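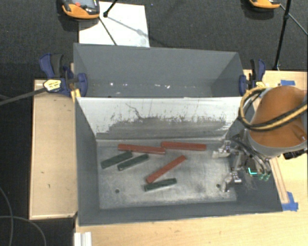

Home > Projects > Kids & Play > Blocks

Print this page | E-mail to a friend

September
By Marlies Danzer

Painted Blocks, Start to Finish

I love a batch of painted blocks. You can make a good pile of them in a weekend, the scraps cost next to nothing, and the colors look terrific together once they're tumbled into a bin! My favorite mix is red and dark green, with the reds cut long and slim and the greens a bit shorter, so you can tell by feel which one you've grabbed.

What you need

Straight, dry scrap wood with no knots
A miter box and a fine saw
Sandpaper, medium and fine
Water-based paint that's labeled safe for toys
A 1-inch foam brush
A bin or deep tray

Cutting

Clamp a stop to your miter box before you make the first cut. Every red will then come out the same length as the last red, and you only measure once. Do all the reds, move the stop in, and do all the greens. (I got excited on my first batch and switched back and forth. Don't!)

Sanding

Start with the medium paper and take the saw fuzz off the ends. Then go over all the edges with the fine paper until you can run a thumb down them without a snag. I like to leave the edges fairly crisp, just barely broken, so the blocks still sit flush when you stack them. Wipe off the dust with a damp rag and let them dry.

Painting

Paint three sides and one end, then stand the block on its bare end until it's dry to the touch. Flip it and do the rest. Plan on 3 thin coats. Dark green covers fast, but red is stubborn and the wood will grin through after the first coat, so stick with it – the third one is where it really starts to glow. A light rub with the fine paper between coats makes a huge difference.

Give the finished blocks 8 days before anyone plays with them. They'll feel dry long before that, but fresh paint sticks to itself and you'll pull patches off if you stack too soon.

Keeping them

An old metal bin is my pick for storage. The sloped sides make it easy to scoop blocks out, and a divider lets you keep a second set separate. Check for sharp edges first and file down any you find. Metal will rub the corners over time, so save a little jar of each color for touch-ups. A dab on a cotton swab does it.

Next up I'm trying a yellow set, cut square this time, and I'll post the lengths once I've settled on them.

Print this page | E-mail to a friend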